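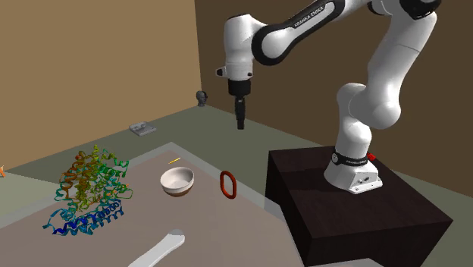 Gikum 탁상 조작 시뮬레이션 팩 갤러리

Gikum은 Irholm이 판매하는 로봇 팔 시뮬레이션용 장면 팩입니다. 방, 탁자, 받침대, 물체 모델을 묶어 제공하며, 집기와 옮기기 과제를 실물 장비 없이 먼저 시험하려는 연구실과 교육 기관에서 주로 사용합니다. 이 페이지의 화면은 모두 렌더링 결과이고 별도의 보정은 하지 않았습니다.

기본 구성
물체 모델 516종과 방 배치 200종이 들어 있습니다. 그릇이나 고리처럼 형태가 단순한 것부터 단백질 리본 모델처럼 가는 가닥이 얽힌 것까지 같은 탁자 위에 놓고 쓸 수 있습니다. 물체의 위치와 방향은 설정 파일에서 지정하거나 무작위로 둘 수 있습니다.

시점
외부 시점과 손목 시점을 함께 저장합니다. 손목 시점에서는 그리퍼의 두 손끝과 그 앞의 물체가 가까이 잡힙니다.

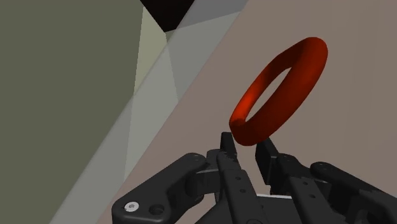 두 시점은 같은 시간 간격으로 기록되므로 나중에 따로 맞출 필요가 없습니다. 한 과제당 최대 2000스텝까지 저장되며, 그 이상은 파일이 나뉩니다. 손목 시점의 화각은 사용자가 바꿀 수 있고, 바꾼 값은 기록 파일에 함께 남습니다.

방과 배경
탁자 너머의 공간도 모델로 되어 있습니다. 아래 배치에는 화분과 두상, 문 너머의 긴 의자가 있고, 탁자에는 동물 모형과 흰 그릇, 붉은 타원형 물체가 서로 떨어져 놓여 있습니다. 배경 물체는 항목별로 끌 수 있습니다. 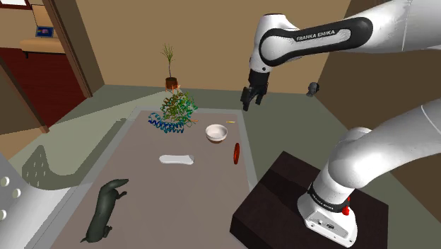 라이선스와 문의
1인용 라이선스는 198유로이며 업데이트 1년분이 포함됩니다. 기관용은 좌석 수에 따라 견적을 드립니다. Winthorpe 장면 팩을 쓰시던 분은 기존 설정 파일을 변환해서 불러올 수 있으나 조명 값은 다시 입력해야 합니다. 다음 판은 2월에 배포하며 서랍과 선반 과제가 추가됩니다. 국내 구매와 설치 문의는 공급사 Zerouali에서 받습니다.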